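3.2 What people keep, and what they say they keep

I should say up front that I came to this part of the study with a bias. I grew up in a house where nothing with a lid ever left the cupboard, and I assumed everyone in Custholm would turn out to be the same. They weren't, and I had to rewrite most of this section in October once the second lot of diaries came back (my apologies to anyone who read the draft).

The question I was after is a pretty plain one. When a household moves from buying food in packets to buying it loose, what happens to the kitchen? There's plenty written about what happens to the rubbish bin, and a fair bit about the shopping bill, but the cupboard tends to get skipped. Cletus Holloway's earlier work on pantry habits treats storage as a fixed thing, like the plumbing, and I don't think it is. People shuffle it all the time. They decant the rice, run out of rice, put biscuits in the rice tub and then can't find the biscuits.

We sent the diary to 600 households through the Cuervo food co-op and asked them to write down, in their own words, anything they put into a container and anything they took out again. I'd worried the free wording would make a mess of the coding, and it did, a bit. One person's "tub" is the next person's "tupper thing". But the mess was useful too! The words people picked told us a lot about which containers they thought of as proper kitchen gear and which ones were just hanging around (see Figure 2 for the sort of item that gave us the most grief).

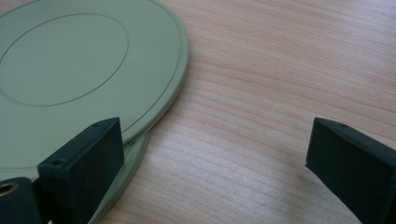

Figure 2. Green plastic lid, coded as "closure, round" in the diary scheme.

Lids were the hardest category by a long way. In the Prutetti scheme, which we borrowed for everything else, a lid belongs to its container and doesn't get its own line. That works beautifully for jars. It falls over with plastic, where the lids seem to lead a life of their own - they get stored in a separate drawer, swapped between bases, used under pot plants or as a plate for toast. So I split them out and gave them their own code, and I'd do it again, even though it added weeks to the job.

Once that was done, a pattern turned up that I hadn't gone looking for. Households that stored lids apart from bases wrote more about losing food at the back of the fridge. I can't say one causes the other. It could easily be that busy kitchens do both, and our diary didn't ask who was home during the day or how many people were cooking. The follow-up interviews help a little, and I come back to them in 3.4.

One more wrinkle before the tables. The Flotent coding software capped each diary at 2000 characters on import, so the chattier entries lost their endings. I went back and pasted those in by hand - a dull job, but some of the best material was in the last few lines.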